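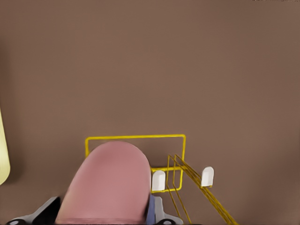 *Yellow wire rack on a plain brown surface (computer render).*

## Coated wire goods: what to check before the spring reorder

9 February 2018

Members who buy plastic-coated wire racks, baskets and shelf dividers will be placing their spring orders over the next few weeks. Returns of coated wire goods were higher last year than the year before, and most of the faults reported to us were of the same kind: rust starting at a weld or at a cut end and spreading under a coating that still looked sound. The notes below deal with how these goods are made, where they fail and what can be checked at goods-in without special equipment.

### Wire and welds

Most household racks are made from low-carbon steel wire, drawn to size, straightened, cut and bent to shape on a former. The crossbars are then joined to the outer loop by resistance welding. Two wires are pressed together between copper electrodes and a short, heavy current is passed through the point of contact. No filler metal is used. A good weld sinks one wire slightly into the other and leaves a smooth shoulder on each side.

Too little current gives a joint that looks correct and parts under a modest load. Too much throws out small beads of metal, known as spatter, and these matter more for the coating than for the strength. A bead stands proud of the wire, the powder runs thin over it, and the first knock exposes bare steel.

The closing joint of the outer loop should be looked at separately. It is usually a butt weld, end to end, and the raised collar it leaves has to be ground back before coating. Some makers skip the grinding on lower-priced lines. A thumbnail run along the straight side will find the collar at once.

### Cleaning and coating

Drawn wire arrives with lubricant on it. If this is not washed off, the coating sits on a film of grease and will peel in sleeves. The usual sequence is an alkaline wash, a rinse, a phosphate treatment, a second rinse and an oven dry. A fault in any of these stages cannot be seen in the finished article.

There are two common finishes:

- **Polyester powder, sprayed.** A thin, hard film, normally glossy, available in most colours. It holds its shape well at bends but is thin at sharp edges. Suitable for dry use.
- **Polyethylene or nylon, dipped.** The heated wire is lowered into a bed of powder kept moving by air, and the powder melts on contact. The film is much thicker and softer to the touch. Suitable for sinks, draining boards and cold stores.

Catalogues often list both as "plastic coated". Ask which is meant. A sprayed rack sold for draining use accounts for a good share of the complaints we see, and the maker is seldom at fault, having been asked for a price and nothing else.

### The humidity trial

Evaristo Longo ran a small trial for the association over the winter, using stock lines from Nudberg and Tuline. Each had 6 racks in the humidity cabinet for 1000 hours. The racks were loaded as they would be in a kitchen and were taken out at intervals for inspection. At 100 hours there was nothing to report on either line. By the end, rust had appeared at the cut ends of the crossbars on the Nudberg racks, where the wire had been cropped after bending and left with a burr. The Tuline racks had tumbled ends and showed staining at the closing joint only.

Evaristo points out that both lines are sold for dry use and that the cabinet is a severe test. The trial ranks details of construction and should not be read as a forecast of service life. Nudberg has been sent the results and has said that the cropping tool will be changed — we have no date for this yet.

### Checks at goods-in

1. Set the rack on a flat surface and press each corner in turn. Rocking means the loop was twisted in bending or shifted in the welding jig.
2. Look along every crossbar. The ends should finish flush with the outer loop or slightly inside it.
3. Feel the underside of each weld for spatter.
4. Check the inside of the tightest bends for cracks or a paler colour.
5. Find the hanging marks. Every sprayed rack has a point where it hung from the line, and this should be on a hidden face and sealed.
6. Scratch one sample per batch with a coin. The film should mark without flaking.

Batches should be recorded by carton label and not by delivery note, as one delivery may well contain several coating runs.

### Film thickness gauge

The association's gauge, a Greltevari with a small probe for round wire, is available on loan again after repair. Readings on thin wire depend heavily on how squarely the probe is held, so take several at each point and discard the highest and lowest. The last member to use it recorded a mean of 83 microns on a sprayed basket, well within what its maker had claimed.

To book the gauge, write to Sandro Parisi at the office. Carriage is paid by the borrower both ways. It is already reserved for the first half of May.

Sepp has changed its carton quantities for small dividers, and the revised list is available from the office on request.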